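**Ticket 1657 – Room 33, marker and table surface**
Status: Open
Reported by: Fiona Shearer
Assigned to: Welington Moura

**Summary**

The requester states that the position reading for the table in Room 33 no longer agrees with the value recorded at setup. The table was moved on Sunday during the floor work. Please confirm whether the marker needs to be replaced.

**Log**

9:10 – Marker examined in place. It lies flat on the white top and its pattern matches the printed sheet kept with the Clinlow binder.

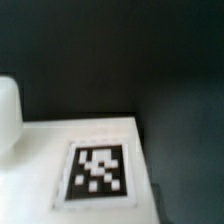
The recorded value for the table corner was taken before the move and should be treated as expired. A replacement marker has not been ordered. Ms. Shearer has been asked to leave the present one where it is until the new value is entered.

11:45 – Second item added by Ailsa MacAulay. The white 3D-printed sleeve (part 400, Osau set) is reported to rock when set down. She asks that the bottom flange be checked for warping.

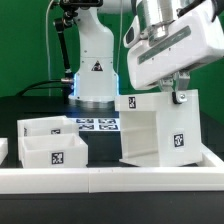
The flange is to be checked against the steel rule on all four sides. If a gap is found, the part should be reprinted from the current file – the earlier file, under ticket 1217, has the thinner base and must not be used.

**Pending**

- New corner value: W. Moura
- Flange check: A. MacAulay
- Approval for reprint, if required: Wendell Begay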